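Notebook – handheld grippers, April, started 9:40 am

Picking up from the last entry. The Brendstead fingers finally arrived, so I've spent the morning swapping them onto the handhelds and seeing if I like them any better than the Skarnby ones we've been living with. Short version: yes for hooks and handles, no for anything flat. Longer version follows, mostly so I don't have to work it all out again in June.

Fitting them

Four screws a side, same as before, but the Brendstead set ships with slightly longer screws and if you do them right up the jaw gets stiff. Back them off a quarter turn. I did the first one up tight like a goose and then spent ages blaming the trigger spring. Lợi has the good hex driver, so ask him before you go and chew up the heads with the one in the drawer.

Each gripper weighs 287 g with the new fingers on, on the kitchen scale, cable not included. The Skarnby ones felt lighter but I never wrote down a number (sorry!). My wrist starts to notice after a while either way, and it's always the right one that goes first.

Tracking

This is the bit I was worried about. The marker cubes stayed on from last time and I didn't redo the offsets at first, which was silly, because the new fingers put the tip in a different spot and the whole replay came out shifted. Przemysław spotted it straight away on the plot. Redid the tip calibration, ran it again, much happier.

After that I did 100 short grabs with the Skarnby fingers and 100 with the Brendstead ones, same speed as near as I could manage, same overhead view. Frames where we lost a cube completely: 108 for Skarnby, 31 for Brendstead. I'd love to say that's all the fingers, but I don't believe it. I think I was holding my forearm differently by the second batch, and my sleeve was pushed up too. Needs doing again with the order flipped and somebody else's arms – Lợi has said he'll do it if there's lunch involved.

What they're good at

Hooks! Really good on hooks. The coat rack was the thing that kept beating us with the old fingers: they'd close on a curved arm and then roll off it as soon as I pulled. The new pads have a bit of give and they settle onto the curve nicely. Mug handles were fine, bag straps fine. A ruler lying on a bench was hopeless, and so was an envelope. The tips are just too fat to get under an edge, and I ended up shoving everything along with the side of the jaw, which is exactly the kind of demo we don't want in the set.

Two hands is still awkward. I keep wanting to steady the pole with the left while the right goes for a hook, and then the left cube ends up down low near my body where my own shoulder can block it. Przemysław reckons I should step back half a pace and reach more. Tried it, it helps, feels ridiculous.

Controller

Running Erkell on the tablet, strapped to my right forearm again. The strap position matters more than I'd thought. Too close to the wrist and the cable to the gripper pulls when I bend my hand, too close to the elbow and I can't read the screen without twisting round. A bit below the middle of the forearm is the best I've found. The Lò build starts quicker but it dropped the trigger signal twice when I switched hands, so I've gone back to Erkell until that's sorted out.

Still to do: flip the order and repeat, try the thin tips on the ruler, find a shorter cable, write the calibration steps on the lid of the case so I stop forgetting them.

Right hand on a hook, Brendstead fingers, left hand down low as usual:

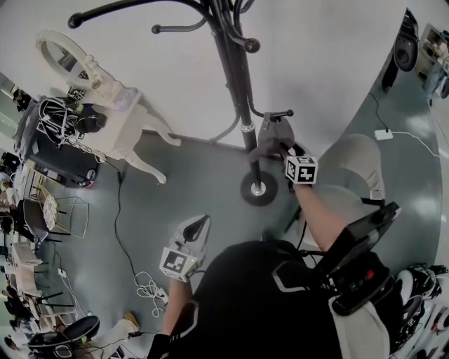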